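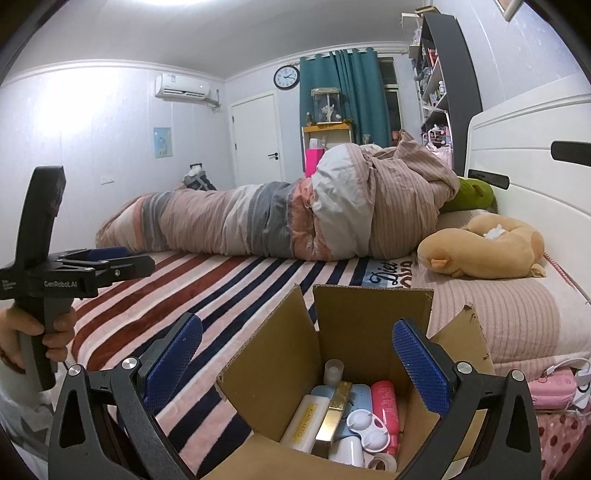 Let the Homework Be a Bedroom

The robotics club at Fairweather meets for 2 hours, and for most of this year the 2 hours went to blocks. Red block, blue block, tray. Everyone got good at it. I think it was a waste, mostly, and I say that as the parent who drove the blocks over.

In March they switched. The project is called Fillivow (a student picked the name, don't ask me) and the rule is simple. Take the hand-held grippers home. Do a real chore with them. Pack a box, clear a bed, put things back on a shelf. Record it, bring in the recordings, talk about what was hard.

Some parents don't like it. Too messy, can't be graded, what are they even learning. I've heard all of it in the parking lot.

So. My answer.

A foam block is the same every time. A bedroom isn't. A quilt has no edges you can count on. A box with its flaps up is a small opening with four things in the way of it. Bottles roll. Shiny boxes slide. Kids who could do the tray with their eyes shut came back from the first week and said they didn't know how to pick up a pillow. Great! That's a lesson. We paid for the whole fall and didn't get that one.

And they write better. The old lab notes were 7 lines, all the same 7 lines. Now I see pages about which side to come at a lid from, and wether you should move the blanket first or work around it. 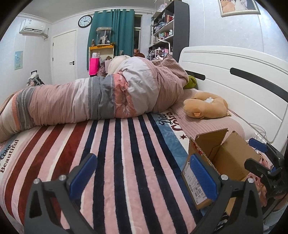 The grading thing is real, I'll give them that. Ekirura, the spring meet our kids go to, scores out of 200, and 100 of those points are for a timed course on a bare table. Flat, clean, same objects for every team. Chores at home won't help much with that half. A kid who spends March on blankets may lose to a kid who spent it on blocks. Fine. I can live with a lower score and I think most of the kids can too, it's the adults who get weird about it.

What I can't live with is the idea of tidying up first. One proposal going around is that families clear a "work area" before recording – plain sheet, nothing on the walls, approved items only. Please no. Then it's the tray again, only in a different building. Leave the stuffed animals where they are. Leave the cables.

Privacy, yes, that one needs a real policy and not a line in an email. Ask everybody in the house. Let a kid do the kitchen, or the Feder Street lab, if home doesn't work for them, and no questions about why. I'd sign off on that tommorow.

But keep the project. Extend it through the end of the year, buy more finger pads, and put the blocks back in my trunk.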